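Kargate puts out bench rules for robot arms, comments open till August

May 31, 2018

Kargate has posted its draft good-practice rules for small robot arms working on tabletops, the first full rewrite since the old two-page sheet. Runs to 11 sections. Comments are open until the end of August, by web form only.

Main change first. Every trial cell would need a written start check, signed by the person running it, before the arm gets power. Until now a verbal OK was enough at most sites. The draft also wants the table cleared of everything not named in the task sheet – no mugs, no spare tools, no phones.

Speed limits stay as they were for arms behind a guard. For open benches the draft sets a lower default and lets a site go above it only with a risk assesment on file. Pedo, which runs open benches at two sites, has already said it will ask for more room on that one.

Then there's the section on test objects. Baskets, bins and trays get their own page this time. Sites would have to log the type, color and starting position of each container, and swap out any with broken strands or sharp ends. Woven ones are called out by name – the gaps can catch a fingertip, human or gripper. Tu had pushed for a ban on woven containers in speed trials. Didn't get it. The draft asks for a slow first pass instead.

Status lights: must be visible from the operator's normal spot. What each color means has to be posted at the bench, and the draft does not pick a color scheme, so makers keep their own. Some readers of the early version wanted a single scheme for everyone. That fight is probably not over.

Record keeping is the part likely to draw the most mail. Near misses would be written up the same day and kept for 2 years. Kargate says its call for input last year brought in 669 replies, 565 of them from people who work at a bench day to day, and that reporting was the topic raised most often. Plenty asked for a shorter form. The new one fits on a single side of paper, down from four.

Seser will host the comment form and publish the replies, with names removed on request. Late comments wont be read, the notice says.

No start date yet for the final rules. Kargate says sites already following the old sheet will get a changeover period, length to be decided after the comments are in. Training material is due to follow the final text – nothing on price so far.

The draft is free to download, no sign-up needed.
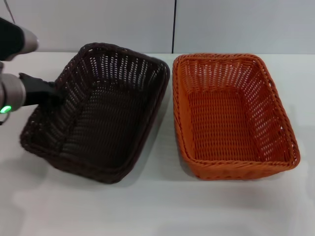

A robot arm at work over one of two woven baskets on a white tabletop.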